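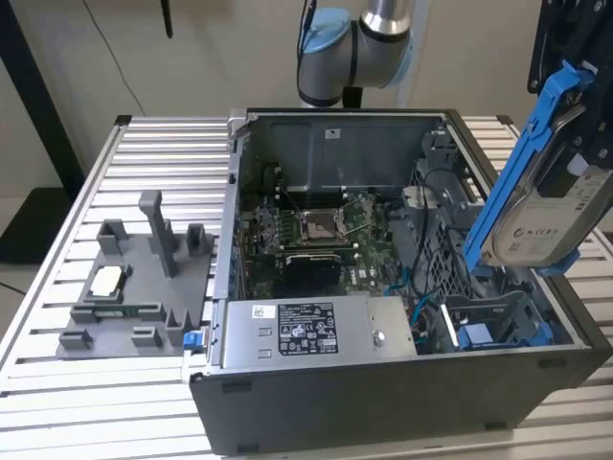 **Is it worth fixing up an old desktop for my mom, or should I just buy her something?**

Posted 01/05/2021 in Irkemport Neighbors Help

So my mom wants to do her genealogy stuff on a bigger screen, and I've got an old office tower that's been in my closet since we moved. The repair place on Gralberg wants $83 just to look at it (!!) and a used laptop on the swap board is $40 more than that. She only needs email, the Plernia family tree site and printing. What would you do?
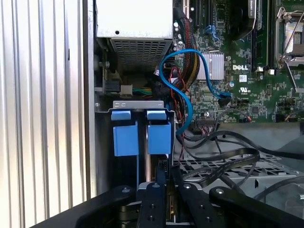

Also, she's pretty stubborn about keeping her old printer, so whatever I get has to work with that.

## Answer 1 (21 votes)

Fix it up! I did this for my dad in October and spent $39 total, all of it on a used solid state drive. Night and day difference.

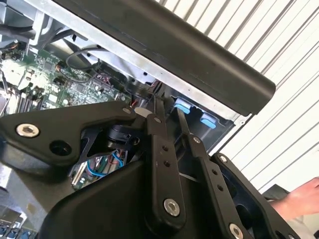
Family tree sites are light, they're mostly text and scanned records, so your mom won't need anything fancy. Spend your money on the drive and a decent monitor. Take the cover off before you pay anybody, too. With the inside of the case open like that you can get a good look at what you have, and mine mainly needed the dust blown out. For the printer, look up the model on the maker's site and see if there's still a driver. If there isn't, the basic built-in one usually prints fine, just no scanning.
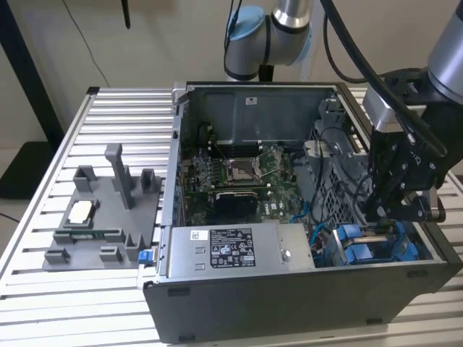

## Answer 2 (2 votes)

laptop. my aunt moves hers to the kitchen table and loves it

## Answer 3

Try Mạc, the little shop by the bus station. They looked at mine for free, though I did wait over a week to hear back.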